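Workshop log | Benches & Surfaces
Search this notebook Type and press enter
2 min read

January. Long table, morning and a bit after lunch.

Put the marble-pattern sheet down for the Zodora samples. Same glossy stuff as last time, the white with the brown veins. It still remembers being on the roll. I left it weighted overnight and one edge wants to come up anyway. Did not tape it. Last time the tape took the print off when we pulled it and I'd like to get more than one job out of this piece.

The calligraphy paper stays on the table under and behind the sheet. I thought about rolling it up and decided against it, the creases are bad enough already. Please don't set cups on it.

Main thing today was the black C-clamp. It came back from the Cáceres job stiff in the thread, so I ran the screw all the way out, wiped it, worked it over with 800 paper where it was catching, wiped it again, one drop of oil. Runs freely now for most of its length. There is still a tight spot roughly 2 cm from the handle end. Cause unknown. I could not feel a burr with a fingernail.

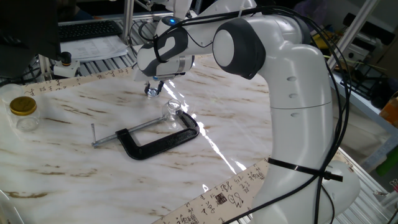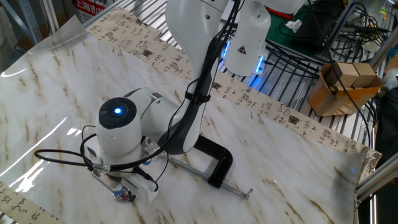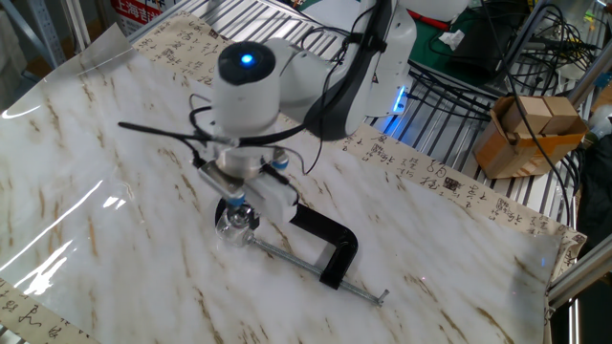
Black C-clamp on the marble-pattern sheet, all three.

Notes on the clamp for whoever uses it next:

The swivel pad turns but has some play. Fine for holding down board, not fine for anything that needs to stay square. Put scrap under the frame side too. The casting has a rough patch on the inside of the jaw and it marked a Lillari panel in the fall, which I only found when the panel was already packed.

Lay it flat on the sheet, don't drag it. The gloss scratches easily and the scratches show up in any light from the side — worse than on the matte one.

Glare on this surface is a nuisance. I tried the blind half down at 4 and it helped a little. The Hitness sheet has less shine but the pattern is too gray for these samples, so we keep this one for now.

Still to do: order 4 replacement pads (check the ball size first, the last ones were loose), find the matte sheet, and see if a warm iron through a towel will take the curl out. Try that on an offcut.

Oil is back on the shelf by the sink.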